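Progress report no. 3: software for grasp planning and demonstration handling

Submitted to: Trimeslow Applied Research Fund
Lead organization: Vestow
Partner: Charvát (camera calibration)
Date of report: June 9, 2020

1. Where the project stands

The second work package is finished except for its documentation. The third, which covers the grasp proposal module, is under way and is running behind the plan by the length of one sprint. The fourth has not been started and was not due to be. We are not asking for a change in the budget. We are asking for one change in the order of the remaining deliverables, set out in section 7.

The fund asked us after the last report to write more about what does not work yet and less about architecture. We have tried to do that. The module diagrams are in the annex and have not changed apart from the name of the replay tool, which is now called Eltgate throughout the code and the documents.

2. Demonstration handling

The planner learns from demonstrations made with hand-held grippers. A demonstration arrives as a video stream, a motion estimate and a record of the finger opening. Up to the last report these three were put together by a set of scripts that only their authors could run. They have been replaced by a single import step in Eltgate, which checks the streams against each other and refuses an episode when they disagree.

The total at the close of this reporting period is 1806 episodes imported and accepted. Most of them are soft toys handled into or out of an open cardboard box on a tabletop. We chose soft toys early on and have kept to them. They deform, they hide each other, and they have no fixed outline for a detector to lean on, so a weakness in the perception code shows up quickly.

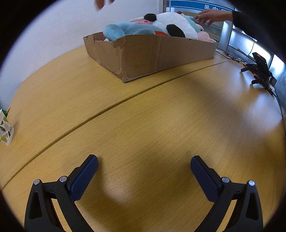
The import step does four things in order. It aligns the clocks of the streams, it fits the motion estimate to the table plane, it marks the points where the fingers close and open, and it writes the episode in the format the planner reads. Clock alignment was the hardest of these. The first version looked for a sharp finger movement at the start of each episode and matched it in the video and in the opening record. It failed whenever the operator began slowly. The current version matches finger movement over the whole episode and has not needed manual correction so far.

The table plane fit is less settled. It works well on rectangular desks. On a round or strongly curved edge the wide lens bends everything near the border, and the fit used to take that bend for a slope in the table. Charvát supplied a new lens model, and with it the tilt error on our test set is no longer large enough to affect grasp height. A small number of episodes recorded before the lens model was in place still carry the old fit. They can be reprocessed overnight and we will do this before the next release.

3. Perception

The segmentation code has to decide which visible patch of fabric belongs to which toy. In a full box this is a hard question even for a person looking at a still picture. We now let the code keep several answers open until the gripper is close, and drop the ones that stop matching as the view changes. This costs time on each cycle. The loop ran too slowly on the first attempt, and we had to move the patch matching out of Python before it was usable again.

Results are uneven across object types. Toys of a single strong color are separated well. Toys with patches of two or more colors are still often split in two, and the planner then proposes a grasp on one patch as if it were a small object lying on top. The grasp may well hold, but the weight and the center of the object are wrong in the plan and the lift is too fast. We have a fix on a branch that joins patches when they move together under contact. It has not been tested on enough episodes for us to report a figure.

Two known faults remain open:

Reflections. Where a window or other glass stands behind the table, the depth estimate places false surfaces beyond the table edge. The planner ignores anything outside the workspace, so this does no harm to the plan, but it wastes computing time.

Box walls. Creased or bent cardboard is sometimes labeled as an object. The planner has twice proposed to pick up a flap. A rule that blocks grasps on anything connected to the box floor removed most of these proposals in replay – it also blocks some good grasps on toys pressed against the wall, and we are not happy with it.

4. Grasp proposal

The module takes the open segmentation answers and returns a ranked list of grasps, at most 15 for each cycle. In the last period the list was ranked by geometry alone. It is now ranked by a learned score trained on the accepted episodes, with geometry used only to throw out grasps the fingers cannot reach.

The learned score prefers wide grasps across the body of a toy to narrow grasps on an ear or a limb. That agrees with what our operators do when the toy is large. It is the wrong choice for a toy that is partly buried, where pulling on a free limb first is better. The training data contains both kinds, but the second kind is rare, and the score has not learned when to switch.

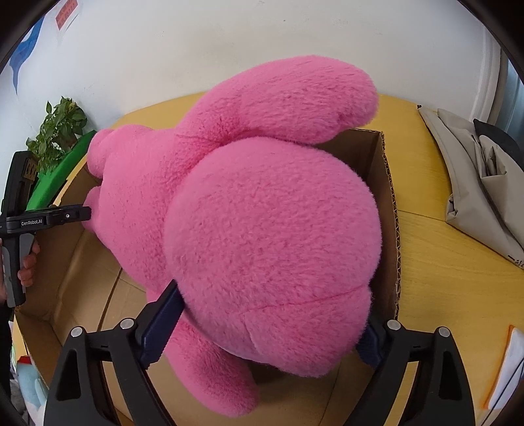 We looked at three ways to handle this. The first was to collect more episodes with buried toys. The second was to weight the existing ones more heavily in training. The third was to split the score in two and let a small classifier choose between them based on how much of the toy is visible. We tried the second and third. Heavier weighting made the score worse on ordinary cases. The split score kept its performance on ordinary cases and improved on buried ones, and we have adopted it. More collection is still needed and is in the plan for the next period.

Episodes in which two grippers are used on the same toy are imported and stored, but the planner does not read them yet. The format allows for two tool tracks with a shared clock. What is missing is a way to say which tool carries the load at a given moment. We have a written proposal for this and would welcome the fund's technical reviewer looking at it.

5. Testing

All changes to the planner are run in replay against a fixed set of 500 episodes held back from training. Replay compares the proposed grasp with the one the operator made and reports the distance and the angle between them. We are aware that this measures agreement with the operator and says little about whether a different grasp would have held. For that reason we have started tests on the arm as well, with a smaller set of toys and with the speed limited.

The arm tests turned up 11 software defects that replay had not shown. Nine are closed. The two that remain are both in the hand-over between planner and controller. One lets an outdated grasp through when a new plan arrives in the same cycle. The other is a missing timeout: if the perception process stops, the controller holds its last position and waits without raising an alarm. The second has a temporary guard in place and no arm test is run without it.

6. Tooling and documentation

Eltgate can now be installed from a package with its dependencies pinned. A new team member can import and view an episode on the first day, which used to take most of a week. The viewer shows the video with the finger opening and the proposed grasps drawn over it, and the reviewer can mark an episode as rejected with a reason. The reasons are free text at present. We will turn them into a fixed list, as free text has made it hard to see why episodes are thrown out.

The user guide is written as far as the import step. The chapter on training is in draft. The interface description for Charvát is complete and has been accepted by them.

7. Requested change

The plan has the two-tool extension delivered before the release of the single-tool planner. We ask to reverse these. The single-tool planner is close to a state in which others could use it, and the open defects in the hand-over must be fixed before a second tool is added to the same code. The cost of both deliverables stays the same. The final date of the project stays the same.

8. Work for the next period

Reprocess the older episodes with the new lens model.
Close the two remaining defects in the hand-over to the controller.
Test the patch joining branch in replay and, if it holds up, on the arm.
Collect further episodes with buried and partly hidden toys.
Replace the box wall rule.
Finish the training chapter of the user guide.

The single-tool release is planned for the end of August, if the change in section 7 is approved. The financial statement is attached separately, with the hours for each work package on its second sheet.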